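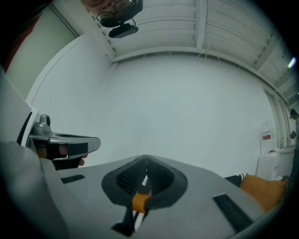
Hryhorii's note on the last page asks whether we need haunches on the mortise and tenon joints at all, as the rails are going to be glued and the top will hide everything anyway. He would leave them off the two back legs and save a morning.

Tuesday, June 11, 2024

Thought about that over the first cup of tea and decided to keep the haunches. The legs run 4 mm past the rail at the top and without a haunch the rail can twist before the top goes on. I did a plain one in May on the Drerkent bench and it had moved by the time I fitted the slats. I have written "haunched, all four" on the drawing so we both work to the same thing.

Job is the side table for Vakulenko. Ash legs and rails, top to follow when the boards have settled. Long rails are 300 between shoulders, short rails 277. Please note 277 and not the 280 that is still on the old cutting list. I have crossed it out but the list by the bandsaw is a photocopy and needs doing as well.

Marking out. Clamped the four legs together, faces up, and squared the mortise lines across all of them in one go. Leg three had the face mark on the wrong side. Planed it off and marked again. Set the mortise gauge to the chisel, then checked it on offcut before touching the legs. The pin on the old gauge has worn and wanders with the grain, so used Aisling's, which is back on its hook.

Chopping. Did the first mortise by hand and the rest on the machine. The hand one took most of an hour with the sharpening. The machine left the sides cleaner but the bottoms are rough and there were chips packed in two of them that I only found when the tenon stopped short. Clear them with the narrow chisel and knock the leg on the bench before you try a fit. The mortises meet inside the leg, so the tenon ends are mitred. Leave a small gap at the mitre. If the two touch, the shoulders won't close.

Tenons. Cut the shoulders on the table saw with the stop block, cheeks on the bandsaw, left them fat and brought them down with the shoulder plane. First long rail went in with hand pressure and a tap at the end. Second was loose on one cheek. I had the fence set from the first rail and didn't check that the second was the same thickness, and it wasn't. Glued a shaving on the loose cheek, left it in the vice over lunch, planed it back. Fine now. The other two long tenons were cut after resetting the fence and needed only a few strokes each.

Short rails are cut to length and shouldered but the cheeks are not done. They are in the rack, left end, with blue tape on them.

Glue. Opened the new bottle from Astetti. Slower than what we had, and runnier. On a test joint in scrap it stayed workable long enough to get two clamps on and check for square without rushing. I sawed the test joint in half afterwards and the glue had reached the bottom of the mortise, with a bit too much down there. Brush the mortise walls, thin coat on the tenon, none on the end.

Dry fit of one long side: out of square by a hair at the foot. Moved the clamp head down until it sat on the line of the rail and it came right. Put a pencil mark on each leg for where the clamp goes.

Sharpening. The wide chisel has a nick near the corner. Took it back on the 300 grit stone and it is nearly gone, but it wants another go. The Iketti strop is dried out and wants compound.

Still to do
Cheeks on short rails, then haunches to match
Mitre the short tenons
Correct the photocopy by the bandsaw
Plane the inside faces of the legs before any glue goes near them
Glue the two long sides first and leave them overnight, short rails the day after

H., if you are in before me, please start with the short rail cheeks and check the thickness of each one against the fence. The spare offcuts are under the bench if you want to try a cut first.

A.B.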